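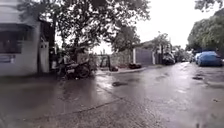

Who must sign the barracks room checklist before a returning soldier is given a key?
The unit building manager and the duty noncommissioned officer both sign, and the key is issued only after the second signature is entered.

Returning Unit Housing: Room and Common Area Inspection
Building: Demetti Hall
Inspection date: Mon 11 April
Inspector: Raili Koskela
Reviewed by: Eero Rautiainen

Mark each item S (satisfactory), U (unsatisfactory) or N/A. A comment is required for every U.

Section 1. Life safety

1.1 Smoke alarms sound when tested. S
1.2 Carbon monoxide alarm in mechanical room within service date. S
1.3 Fire extinguishers charged, pinned and tagged. U
Comment: Extinguisher outside Room 110 has no current tag. The unit holds pressure. Replacement tag requested from Hämäläinen.
1.4 Exit signs lit on normal and backup power. S
1.5 Stairwell doors close and latch without help. U
Comment: North stairwell door, second floor, does not latch. Closer to be adjusted before occupancy.

Section 2. Rooms

2.1 Door lock and deadbolt operate with issued key. S
2.2 Mattress, bed frame, desk and wall locker present and serviceable. U
Comment: Room 20 wall locker hinge is bent. Do not assign until repaired.
2.3 Windows open, close and lock. S
2.4 Hot water reaches all sinks and showers. S
Comment: Lines were flushed after the long vacancy. Flush record is attached to the building file.
2.5 No visible mold on walls, ceilings or vents. S
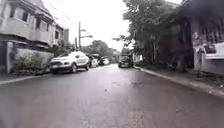
Street and curb, wet conditions.

Section 3. Baggage and equipment storage

3.1 Storage cage locked and key control log current. S
3.2 Floor load sign posted and readable. S
Comment: Posted limit is 3,000 pounds per bay.
3.3 Aisles clear to both exits. U
Comment: Prisar shipping crates block the rear aisle. Move before bags are accepted.
3.4 First aid cabinet stocked and sealed. S
Comment: Medance restock slip is inside the door.

Section 4. Release

Items 1.3, 1.5 and 3.3 must be cleared before any soldier is housed. Item 2.2 restricts one room only. Work orders are filed under number 335. The inspector will check the corrected items in person and initial beside each comment. Next full inspection: November.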